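The Handover Trial

The Riis Institute at Trernberg wishes to record the following in respect of the comparison held in January between the Trulia hand gripper and the Zotel hand gripper. The Institute was asked for a finding. It regrets that the finding is late.
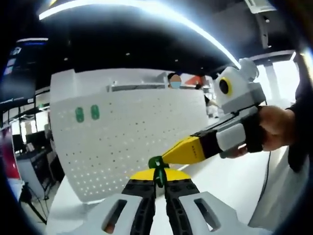
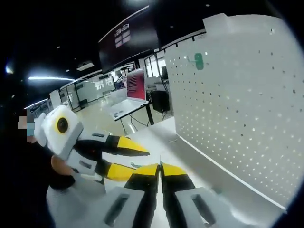 Under the terms agreed with both makers, each gripper was to complete 1,000 handovers, giving 2,000 in all, and any pair that dropped fewer than 90 would be passed for general use. The Institute supplied the operators, the hall and the rules. It had been settled in advance that a handover was complete when the receiving side held the object and the giving side did not. With a small green piece pinched between two black fingers and the yellow tip of the other gripper already touching the top of it, the rule appeared clear to all present. Both operators then waited. Each had been instructed, correctly, to let go only when the other was ready, and each considered the other to be nearly ready.

The clerk entered the time as ten past four. At twenty past, the clerk entered it again.

The Institute's rules provide for a dropped object, a damaged object and an object handed to the wrong party. They do not provide for an object that is wanted equally by both sides, or by neither. A short adjournment was proposed, but it could not be taken without one operator opening a hand, and this would have counted as a result.

It was the left hand that gave way. The Institute has examined the log and finds no command for it. The operator stated that the fingers had seemed tired — the word was struck out and later restored — and that it had felt rude to go on holding.

The piece did not fall. It was received, entered as handover number one, and placed on the white table, where both operators looked at it for a while before asking whether they might do it again.

The trial continues. The Institute expects to report on the second handover in March.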